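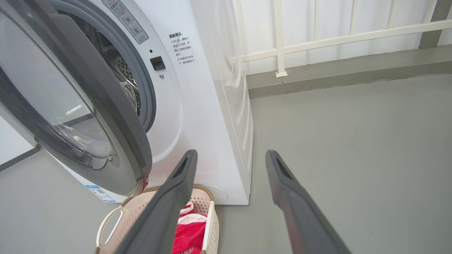 Tire Pressure and the Cost of a Commute

Drivers who track their fuel spending tend to look first at the engine, the route and the price at the pump. Tires receive far less attention, although they are the only part of the vehicle that touches the road. When pressure falls below the figure set by the manufacturer, the sidewall flexes more with every turn of the wheel, and the engine must burn additional fuel to make up for the energy lost as heat.

The Eludau Motoring Institute examined the question over a single winter and spring, working with the municipal fleet of Grallever. Inspectors checked 498 passenger cars and light vans as they returned to the depot. Of these, 88 had at least one tire well below the recommended pressure, and 11 had all four tires in that condition. None of the drivers had reported a problem.

"A tire can lose a good deal of air before it looks flat," said Lotte Coppens, who directed the study. "Modern sidewalls are stiff, and the eye is a poor gauge. We asked drivers to guess before we measured, and most guessed high."

The correct pressure is printed on a label inside the driver's door frame or on the fuel flap. The number molded into the tire itself is a maximum and should not be used as a target. Many labels give two sets of figures, one for normal use and one for a full load. A family setting out in July with luggage and a roof box should use the second.

Readings should be taken when the tires are cold, before the car has been driven or after it has stood for several hours. Air expands as it warms - a tire checked at the end of a highway trip will show a higher figure than it did in the driveway. Air should not be released from a warm tire to bring it down to the cold value.

Dashboard warning systems are useful but limited. Many activate only after a substantial loss, and some cannot detect a slow, even decline across all four wheels. The institute recommends a manual check once a month. The spare, where one is fitted, should be included.

Grallever has since added a pressure check to its regular depot inspection.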